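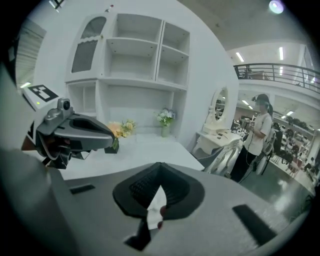 A dresser, in the household sense used in Britain, is a piece of storage furniture in which shelves or cupboards stand above a work surface. The term covers both loose pieces, which can be moved from one room to another, and built-in units fixed to a wall. Painted examples are common in small kitchens and dining rooms, and white is the usual colour. An upper section may combine closed and open storage, as where an arched door with a grey mesh or lattice panel sits beside two columns of square compartments, with a row of cubbies and a wide niche lower down. Flower arrangements are often stood on the surface in front, where they can be seen from the rest of the room.

Name

The word comes from the dressing of food, meaning its preparation before serving. Early dressers were plain tables or boards set against a wall. Shelves were first hung separately above the board and later joined to it, and by the time the two parts were sold together the name had passed to the whole piece. In parts of Scotland and the north of England the shelved upper part is still called the rack. In North America a dresser is a chest of drawers for clothes, and the kitchen piece is generally called a hutch.

Upper section

The upper section is the part by which most dressers are described. It may be entirely open, entirely closed, or mixed. Open shelves were traditionally fitted with a groove or a thin rail so that plates could be stood on edge. Square compartments do away with the rail and suit bowls, jugs, folded linen and small baskets. They are also easier to build, as each upright carries the load of the shelf above it and thinner boards can be used.

Closed cupboards are fitted with solid, glazed or ventilated doors. Ventilated doors have a panel of mesh, pierced metal, cane or lattice, and descend from the meat safe and the bread cupboard, where air had to pass but flies had to be kept out. They are now chosen mostly for looks. An arched door head is a decorative feature and adds to the cost of the door, which has to be cut to a curve.

Trim is usually confined to the edges of shelves and the face of the doors. Scalloped edging, a strip cut into a run of shallow curves, was first made in paper or cloth and tacked along the shelf front. Wooden scalloping followed. It gathers dust along the lower edge and on older pieces is often found thick with paint.

Niche and work surface

Many built-in dressers leave a recess between the upper section and the surface. This gives room to work and allows taller objects to stand at the back. Eilidh Niven, in her pamphlet on the fitted rooms of the Gruvalley cottages, treats the depth of the niche as the best guide to how a dresser was used: a shallow one for display, a deep one for a household that prepared food there. Kirstin Mowat has disputed this, pointing out that several of the deep niches at Gruvalley were made so by later tenants who took out a shelf.

Where space allows, a table is placed in front of the unit and serves as an extension of it. It is normally painted to match.

Flowers on the dresser

Keeping flowers on a dresser is a long-standing habit, though a fairly poor position for cut stems if the surface is near a window or stove. Dried and artificial arrangements are widely used for this reason. Two arrangements are commonly set some way apart, and the heights varied. Heavy vases are preferred on narrow surfaces. Fresh stems should be recut and the water changed every two days or so; a mat or saucer beneath the vase prevents rings in the paint.

Makers and patterns

Most built-in dressers were the work of local joiners and carry no mark. An exception is the Cowie pattern, named after the joinery shop at Darkby that produced it. The pattern was made in 4 widths, and the shop's order book lists 410 units, nearly all painted white before delivery. Lewis Yule, the last foreman, later sold the drawings to the furniture firm Grutell, which issued a flat-packed version with a mesh door. Grutell made 3000 of these before dropping the line.

Care

Painted shelves are wiped with a damp cloth and dried at once. Mesh and lattice panels are brushed from the back.

See also: Plate rack; Meat safe; Hutch; Sideboard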